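About Skukik

Skukik makes water-based coatings and sealants for interior furniture and fixtures. The company supplies cabinet shops, school furniture makers and contract finishers with clear topcoats, pigmented primers and edge sealants. All products are blended to order at our plant and shipped in pails, drums or returnable totes.

What we make

The product range is divided into two lines.

Uredia is a two-component polyurethane topcoat for work surfaces, desks and shelving. It is supplied in matte, satin and semi-gloss. The hardener is packed separately and must be mixed in before use. Uredia is intended for spray application, although brush-grade versions are available on request.

Jirora is a single-component acrylic for vertical surfaces and light-duty parts such as drawer boxes, side panels and trim. It can be recoated the same day under normal shop conditions and needs no hardener. Most customers who buy both lines use Jirora on the carcass and Uredia on the top.

Technical data sheets and safety data sheets are sent with every first order. Current versions can also be requested by email. Please quote the batch code on the lid -- the product name alone does not identify the formula revision.

How the company started

Skukik was founded by Jianguo Yuan, a coatings chemist who had spent his early career on solvent-based lacquers. The first product was a primer for medium-density fiberboard edges, where water-based materials of the period tended to raise the fiber and leave a rough surface. The formula was developed for a single customer, a maker of library shelving, and was later offered for general sale.

Wenjie Wan joined as head of the laboratory when the topcoat line was added. She set up the batch release procedure still in use, in which each batch is checked for viscosity, solids content, pH and gloss before filling. Batches outside the limits are adjusted and tested again, or rejected. A retained sample of each released batch is stored for 30 months.

Plant and laboratory

Production takes place in one building on Feng Road. Mixing, filling and storage share the ground floor, with the laboratory and offices above. The smallest batch we blend is 200 liters. Color matching is done against a physical sample supplied by the customer; we do not match from screen values or printed charts.

The laboratory tests cured films for adhesion, scratch hardness, and resistance to household liquids. Test panels can be prepared on the customer's own substrate, and this is recommended for oily or heavily figured woods. Allow 9 working days for a panel report.
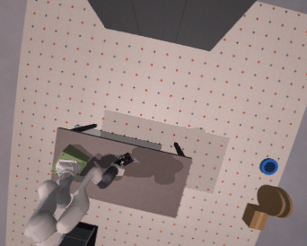 Working with us

New customers normally begin with a trial quantity and a call with the laboratory to go over spray equipment, drying conditions and film build. Trial quantities are drawn from released stock and carry the same batch code as the full-size container.

Orders received before noon are scheduled the same day. The plant closes for maintenance for 2 weeks in July, and orders for that period should be placed in June. Water-based products must be protected from frost in transit and storage -- material that has frozen cannot be returned.

For samples, data sheets or technical questions, use the contact form or call the laboratory during office hours.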